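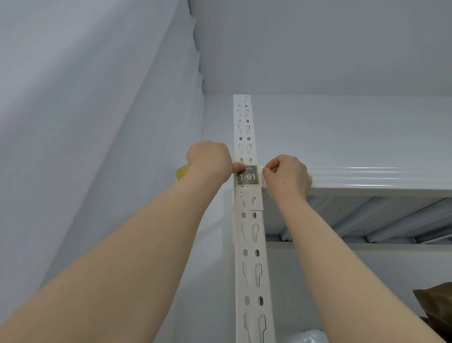
About Birora

Birora stores, packs and ships small goods for shops that have run out of room to do it themselves. We started in a rented garage with two shelving units and a folding table. Today we look after stock for 40 customers, most of them makers and online sellers of housewares, stationery, craft supplies and spare parts.

What we do

Customers send us their goods in cartons. We open the cartons, check them against the delivery list, put the items on shelves and send them out as orders come in. We also take back returns, put together gift sets, and repack bulk goods into smaller bags or boxes.

We do not handle food, live plants or anything that needs to be kept cold. Large furniture is also outside what we can do, although flat-packed shelves and small tables are fine if one person can lift the box.

How our shelves work

Most of our stock is kept on open steel shelving. The uprights are punched along their length, so a shelf can be moved up or down when a customer changes box sizes. We move shelves often, especially before the end of the year.

Every location has a number, and the number goes on the upright. The labels are dark with large white characters, which are easier to read from the aisle than the small printed stickers we started with. Each one is fixed with clear tape over the front and around the edge of the post. It wrinkles sometimes. As long as the number can be read, we leave it alone, and when it can't, the label gets replaced.

Location 1-01 is where new staff begin. They learn the numbering from there, first on foot with a paper list and later with real orders. The same number appears on the pick list, on the shelf and in the stock record. If the three do not match, the order waits until they do.

We use two main areas:

Gandska — the front room, for fast-moving items, returns and the packing benches.

Fitard — the back room, for full cartons, seasonal goods and packing material.

The rooms are named after two of our first customers' product lines. Both lines are long gone but the names stayed.

Packing

Orders are packed at standing benches, one order at a time. We use paper fill and plain cardboard boxes unless a customer supplies their own. Clean incoming cartons are used again for transfers between the two rooms. Customers who want printed tape, inserts or thank-you cards can send them to us with their stock, and we keep them in a numbered location like everything else.

Stock counts

Each customer's stock is counted twice a year. A full count of both rooms takes place before the busy season starts in November, and it covers nearly 80 bays of shelving. Orders are still shipped during the count, but new deliveries may take a day longer to reach the shelf.

Visiting us

We are on Jabłońska, with the entrance at the side of the building. Customers are welcome to come and see their goods, but please write first so that somebody is free to walk you through. Deliveries use the rear door.

Page last updated September 25, 2019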